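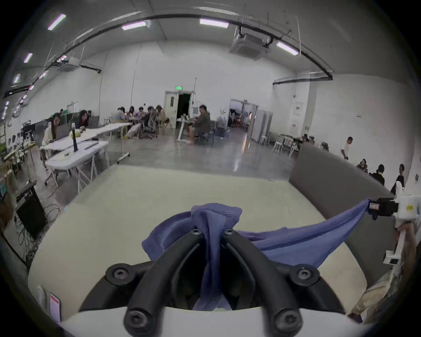
Burkness Local History Society – Work and Trades Group

The Wondcombe laundry dispute was a strike and lockout at the Gaillard works in Wondcombe, a large steam laundry that washed for hotels, two hospitals and most of the boarding schools in the county. It began in July and lasted 36 days, the last four of which were spent arguing over who had the authority to end it.

Background

Gaillard employed 600 people at its height, of whom 400 belonged to the Laundry and Allied Hands' Union. The union had been recognised by the firm for some years, in the sense that its letters were opened. Pay was set by a yearly agreement covering washers, pressers, folders and van drivers, each with a separate scale and a separate grievance. Folders were paid by the piece, and a piece had never been defined. Management held that a pair of pillowcases was one piece. The folders, who had to fold both of them, disagreed.

The dispute

When the agreement ran out, the firm offered a small rise in exchange for an earlier start, at half past five in the morning. The branch secretary, Samer Darwish, read the offer aloud in the yard during the dinner break and was asked to read it again by people who thought they had misheard. A show of hands went heavily against. The firm locked the gates the next morning, which spared the union the trouble of picketing them.

Hotels sent their linen to Funik, a smaller laundry in Burkness, whose own staff worked through it at a pace they later described as respectful. Darwish addressed a meeting of 500 at the Burkness corn hall and spoke for so long that the hall charged the union for a second evening. The bill was disputed separately.

The piece clause

Talks turned in the end on the definition of a piece. The final agreement gave it eleven lines, with flat goods such as sheets and towels in one class and made-up garments in another. The second class was the folders' real gain. A shirt or other top left twisted into a loose loop, like the blue-violet one here, must be untwisted before anyone can begin to fold it, and under the old scale that work had earned nothing.

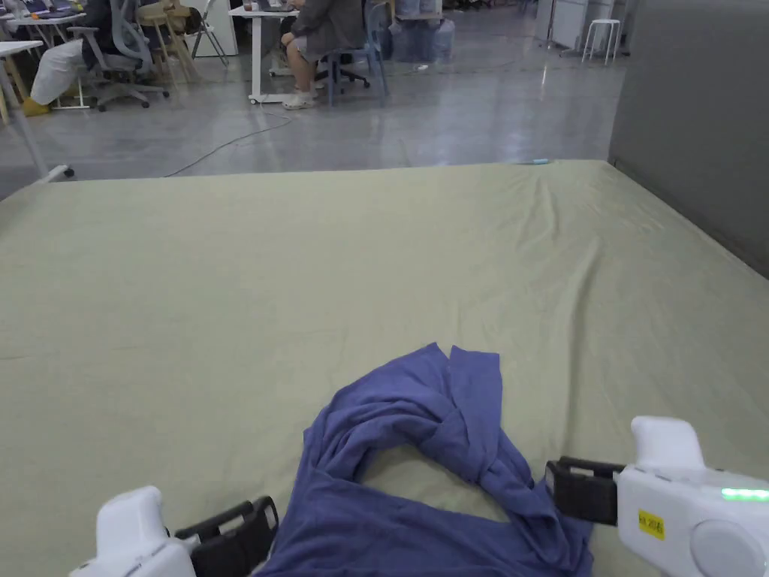 The settlement was signed by both sides at Wondcombe town hall, after a delay over the seating. The early start was dropped and the rise was paid in two parts, the second of them late. Darwish stayed on as secretary and turned down a post with the firm, then turned it down again when it was offered with a bicycle. Sorting was later paid by the hour, and garments that came out of the wash crumpled, as the blue-violet one on the green sheet is, went to a separate bench under the made-up scale. The eleven lines remained in every later agreement until the works closed, by which time they had grown to three pages – two of them on pillowcases.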